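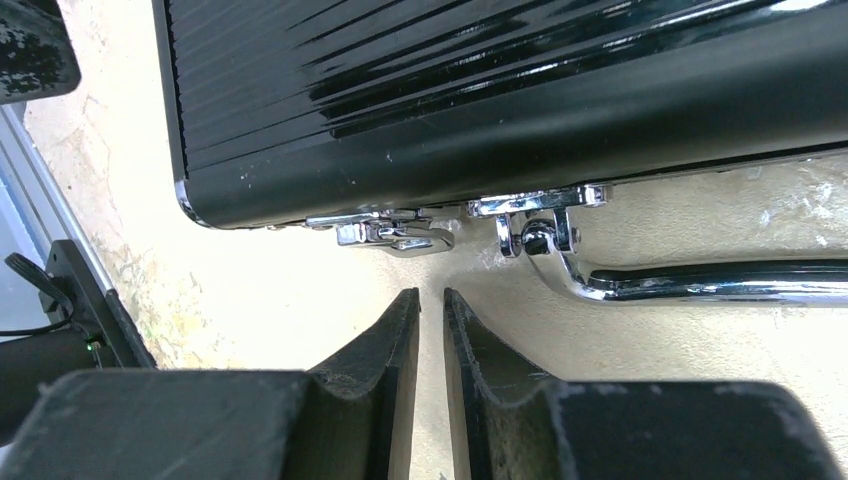
A hard case with a ribbed black shell and chrome hardware.

Summer College Leagues Should Publish Their Pitch Counts

19 Sep 2019

The summer collegiate season is over and the final statistics are posted. A reader can look up batting average with runners in scoring position, stolen base percentage, and fielding chances by position. Pitch counts are missing from most of the box scores, and I think the leagues should fix that before next April, when rosters are set.

A college pitcher arrives in June with a full spring workload behind him. His summer club knows his innings from the public record. It may or may not know how many pitches those innings took. Innings are a poor measure of work. A clean inning can take 8 pitches and a bad one can take four times that, and both go into the book as one.

I went through the play-by-play logs for one club, the Mikden Mellow, and rebuilt the counts by hand. The staff threw 438 innings in league games. For one starter the logs were complete enough to combine with his college spring, and his total came to 1,781 pitches. My own view is that 2,000 is a sensible ceiling for a combined spring and summer at that age. He was under it. A parent or a college coach could not have learned that without doing the same tedious work, and a pitcher who was over it would have looked no different on the stats page.

The usual objection is cost. Clubs run on small budgets, and the scorer is often a student with a laptop. But the scorer already enters every ball, strike and foul. The Pemomix scoring package, which Mikden uses, stores each pitch as a separate record. The count exists in the file and is dropped when the box score is exported. Adding a column is a settings change.

A second objection is that published counts would be used against managers. Some would be. A manager who leaves a starter in for a long outing in a blowout should expect a question about it. Most outings would draw no comment at all.

I am less sure about mandatory limits. The Melnychuk rule, proposed in our league two seasons ago, would have tied days of rest to pitches thrown, with a forfeit as the penalty. The forfeit was too harsh, and the rule ignored bullpen warmups, which are real throws that no scorer records. It failed, and I would have voted against it.

Publication is a smaller step and can be taken alone. Put the count next to innings pitched, keep a season total on the player page, and let the colleges supply the spring number if they are willing.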